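Vasstead Junior Road Squad: progress report to the Mirer Fund
Reporting period: winter block to end of March

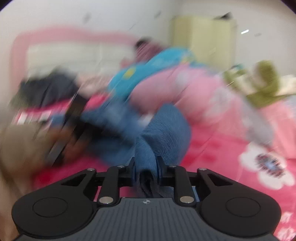

1. Riders and selection

The squad stands at 5 riders, all in the under-17 category. One rider left at the end of January to concentrate on track sprinting and was replaced from the reserve list after a trial at Jeltis. The agreed selection standard (threshold power relative to body mass, plus a coach's mark for bunch skills) was applied without change.

2. Training

The winter plan was based on low-intensity volume with two harder sessions a week from mid-February. Long rides used the Dobre valley loop when the road was open. The upper section was closed for resurfacing for part of February and the group used the coast road, which has less climbing. Évan Perrin has adjusted the April plan to bring forward the hill repetitions missed in that period.

Median training time per rider was 472 minutes a week against a target of 480. The shortfall falls mostly in the two weeks before school mock exams. We do not propose to make it up.

3. Testing

Ramp tests were held at the start and end of the block on the same ergometer. Four riders improved. The fifth recorded a lower figure after a chest infection and will repeat the test in April. Results have been sent separately with rider numbers in place of names.

4. Racing

The squad started two early-season circuit races. Best result was sixth at Jeltis, over 32 km. Positioning in the last three laps remains weak: riders moved up too early and were swamped on the finishing straight. Lead-out practice has been added to the Thursday evening session, 18:00 start.

5. Budget

Spending is within the approved lines except for tyres and brake pads, which are over by 200 euros owing to the wet winter. Ruxandra Marinescu requests permission to cover this from the unspent part of the travel line. No change to the total is sought.

6. Open points

- Van hire for the Dobre stage race: one quote received, a second awaited.
- First-aid certificate for the assistant coach expires in June. Course place booked.
- Junior gear limits: all bikes to be rechecked before the first stage race.

The next report will cover April to June and will include the repeat test and stage race results.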